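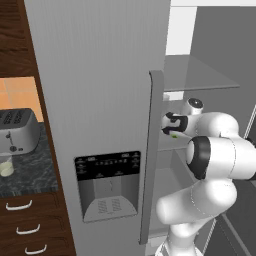 Do you need the filter subscription?

Dedano wants $24 every 3 months to mail you a water filter whether yours is spent or not. Over a few years that adds up to $191 and change, and I'm not convinced. Ju-won Ryu ran hers well past the reminder date and couldn't taste a difference – taste isn't a lab test, I know. Still, the schedule comes from the people selling the filters. Check your city's water report first, then read the fine print on canceling. Mine took two phone calls.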